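Forum > Cells and Integration > Faults and Safety
Thread: Arm drops to protective stop during memory removal, no contact found

benchload_k
Looking for ideas before I change anything else. We run a disassembly cell for end-of-life desktops at our Harnton site. Single arm, slatted aluminium bench, tower laid on its side with the panel off. The sequence is memory first, then expansion cards, then drives. The cell software is Zeltano, version 2.

Since August it has been going into protective stop on the memory step. The log gives a force limit violation on the approach, with the tool still above the slots. I have watched it at walking pace and cannot see it touch anything. It doesn't happen on every unit. Over a batch of 16 towers we had 2 stops, both on the same model of case.

Checked so far: payload and centre of gravity re-entered, tool flange bolts retorqued, force sensor zeroed with the arm clear of the bench. No change.

The worse part is what happens after the stop. On the second one the operator acknowledged the fault, and the arm resumed from the stopped point instead of retracting. It went down onto the board with the gripper half closed and broke a slot latch. The operator was at arm's length from it. I have taken the cell out of automatic until that part is understood.

slatwork
Two separate faults. Treat the second as the serious one and leave the force trip alone for now.

Resume from stopped point is a setting in the recovery routine. If it was written for pick and place on an empty conveyor, it will do exactly what you describe. After any force trip the only permitted move should be a straight retract at reduced speed, started from outside the reach envelope.

On the trip itself, what is the cable layout between the drive cage and the board? Slack loops stand up once the panel is off.

benchload_k
Agreed on the recovery routine. It was copied over from the previous cell and never reviewed. Layout on the case type that stops:

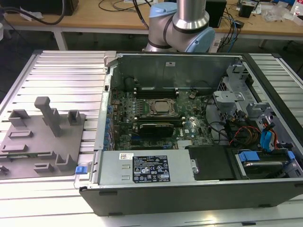 Munasinghe asks whether the sensor was zeroed in the same wrist orientation the memory step uses. If it was zeroed with the tool vertical and the approach is tilted, any error in the tool mass will show as a side load, and the margin may be nearly gone before anything is touched. A light brush from a cable would then be enough.

benchload_k
It was zeroed vertical. The approach is tilted to get past the drive cage. I will repeat it in the approach pose.

Lotis
I don't agree that it is the zero. An offset from orientation would be present on every unit, and 14 of yours ran through clean. Something varies between towers, and cable position is the obvious candidate. Clip the cables back before the arm starts and run another batch.

slatwork
Both can be true. A fixed offset uses up the margin and the variable part takes it over the limit. Clipping the cables hides the offset until the next case type comes along.

Lotis
Possibly. It is still the cheaper test, and it should be done first.

hexdriver_9
Please don't fix this by raising the force limit. We did, the stops went away, and we found out later that the arm was flexing boards on every cycle. Ours had done 3,000 cycles by then. If the limit came out of your risk assessment it isn't yours to adjust from the pendant anyway.

benchload_k
The limit stays where it is.

Update. Re-zeroed in the approach pose and the standing side load fell to a third of what it was. Then ran with the cables left as they come, at reduced speed with the guard closed. One stop, and this time the trace shows a slow rise before the trip, consistent with the tool pushing against something springy. So Lotis has a point as well. Cable clips are now a manual step before the cell is released.

Recovery routine rewritten to retract only, with the reset button moved outside the guard. Still in manual until the safety assessor has signed that off.

slatwork
Post the retract path when you have it. If the approach is tilted, a vertical retract will catch the cage on the way out. It needs to reverse along the tool axis.

benchload_k
Noted, mine was vertical. Changing it before the sign-off.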